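Search this site Enter keywords Go

Progress report to the Waslow Fund
Household Cloth Sorting, second period
Prepared by Gwenllian Kneath
Saturday, October 23, 2021

Dear Myfanwy,

What a good few months this has been! When you approved the grant we had a stack of towels and a vague plan for moving laundry from one container to another. We now have a layout that everyone likes, a proper supply of cloths, and a written routine that a new person can pick up in a morning.

Where the money went

Most of the $2,000 went on containers and cloths. We tried solid tubs first (too hard to see into, and we gave up on them quickly) and then settled on a wire basket with a clear plastic bin. We bought 200 microfiber cloths through Qiu, mostly greens, plus a smaller lot in other colors. The remaining money covered washing and a second set of shelves.

The table

The basket and the clear bin stand close together on the wood top, and the cloths get bunched up, draped and moved between them. I'm so pleased with how readable it is. With mesh on one side and see-through walls on the other, you can follow a green cloth from nearly any angle.

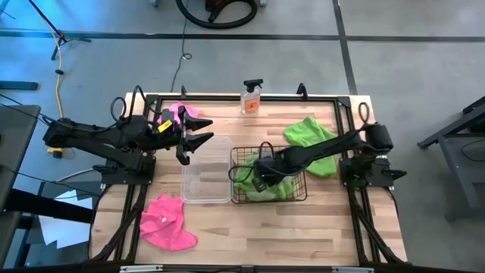
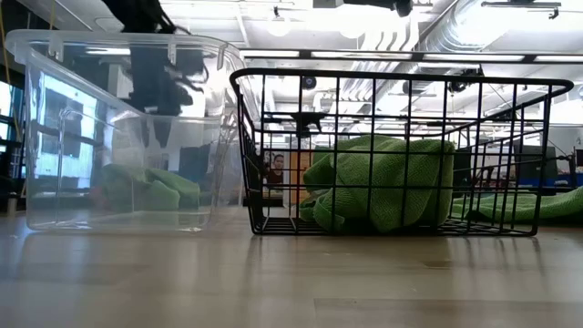
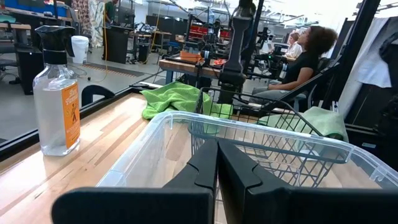 The clear bin and the wire basket, with green cloths out on the table.

What we learned about cloths

Crumpled beats folded, at least for our purposes. A folded towel goes over in one go and teaches us very little, while a bunched one snags on the wires, hangs over the rim or drags its neighbor along with it. We have started logging those snags separately and the notes are already the most-read pages in our binder.

Shades matter too. Lime and mint looked like plenty of contrast in the Plundex catalog, but under bright lights people mix them up in their notes, so the log now has a swatch card stapled inside the cover.

Still to do

Finish the 6 mixed-color sessions by December. Replace the 3 baskets with bent rims (Zundix has quoted us, and the price is fine). Send you the revised routine once Myfanwy's comments are in, by which I mean yours, sorry, I copied that line from the team list!

With thanks, and do come and see it,
Gwenllian

We use cookies to improve your visit. Accept Manage settings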